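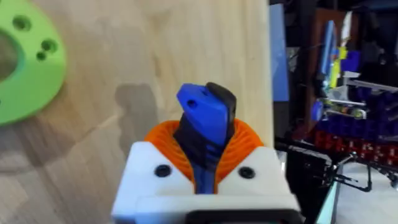 Dunmore Allotment Weather Notes

README, last touched in February

What you have downloaded is a set of weather notes kept on the Dunmore allotments, typed up from paper by Lorraine Lambert and tidied by me. It covers 425 mornings. The notes were written in pencil, in a shed, by people whose main interest was leeks, and you should keep that in mind before you build anything important on top of them.

What's in the folder

notes.csv
The main table. One row per morning, 425 rows, plus a header row that I have been asked to stop calling a row.

plots.csv
A short table giving each plot's letter, which way it faces and whether it floods. The last column is yes, no or "ask Lorraine".

words.txt
The local terms used in the remarks, with my best attempt at what they mean. Read it before you email me.

scans/
The paper sheets as scanned. Sheet 23 is in there twice because it was scanned upside down first, and I have kept both in case the upside-down one grows on someone.

Columns in notes.csv

morning: a plain running number from 1 to 425. There are no dates. The original sheets had dates on them, in several styles, two of which contradict each other. The running order is sound. If you need to know what the weather did on your birthday, this is the wrong folder.

time: when the reading was taken, to the nearest quarter hour. Most are 7.15. A run of them say 11.45, and the remarks for that stretch are noticeably more cheerful.

low: overnight low in Celsius, from the thermometer on the north side of the shed. It was moved once, to the west side, between mornings 300 and 301, after a disagreement about a water butt. I haven't corrected for the move. The west side gets the evening sun and holds on to it, so the later lows probably read high. How high, I can't say, and I would rather leave that alone than make up a number with a decimal point in it.

rain: millimetres in the gauge. Blank means nobody looked. Zero means somebody looked and there wasn't any. Please don't fill the blanks with zeros. Someone did this with the previous version and produced a chart showing that Dunmore was drying out, and it was passed round the site for weeks before Lorraine got hold of it.

wind: one of none, some, plenty, or Geka. The first three explain themselves. Geka is the name of a polytunnel, now departed, and a wind is a Geka if it would have taken it. There are 20 of these in the table. It sits somewhere near a gale, but I've no instrument reading to back that up and neither does the polytunnel.

remarks: free text, as written. Spelling has been left alone. Swearing has been swapped for the word "bother", which is why bother is the commonest word in the column after "wet".

How it was made

The gauge is a Katel, the sort with a funnel and a measuring tube, and it was emptied by whoever got there first. The sheets hung on a nail. When one was full it went into a biscuit tin, and when the tin was full Lorraine took it home and typed the lot into a spreadsheet over one winter. I then checked her typing against the scans. I found fewer mistakes in hers than she found in my list of her mistakes.

Where a figure couldn't be read, we left it blank and put "illegible" in the remarks. Where it could be read two ways, we took the duller one. A rainfall of 71 that might have been 11 is down as 11. This is a policy and I will defend it, though not at length.

Known problems

Mornings 88 to 94 are all in the same handwriting, with the same pencil, and have the same low. I think they were filled in together from memory. They're kept, with a 1 in a column called doubtful, which I have just noticed I left out of the list above. It is the last column. Everything else has a 0.

The gauge stood under a plum tree for the first few weeks. Rain readings from then will be on the small side, and one of them includes a plum.

Snow was handled differently by different people. Some melted it and measured the water, some measured how deep it was, and one wrote "yes".

Things it is good for

Teaching people to clean up a messy table. Arguing about frost with a neighbour on the same hill. Counting how often keen gardeners get out of bed in the cold, provided you're happy to call that science.

Things it isn't good for

Climate work of any kind. Insurance claims. Settling whether last year was worse, which has been tried, on the path by the tap, with printouts.

Versions

The first version was Lorraine's spreadsheet and had merged cells. The second was called Stelladell, after a lettuce that did well that year, and is the one with the zeros in it. If your file has the word Stelladell anywhere near the top, bin it and take this one. The present version has no name, as the vote was split between two kinds of bean.

Using it

Help yourself. Copy it, change it, put it in a lesson. If you publish anything, say the notes came from the Dunmore allotments and give Lorraine Lambert a mention, spelt as it is here. If you make money from it we would be very interested to hear how.

Corrections are welcome. Please give the morning number and the sheet number, and look at the scan before writing in. I check the mail on wet days.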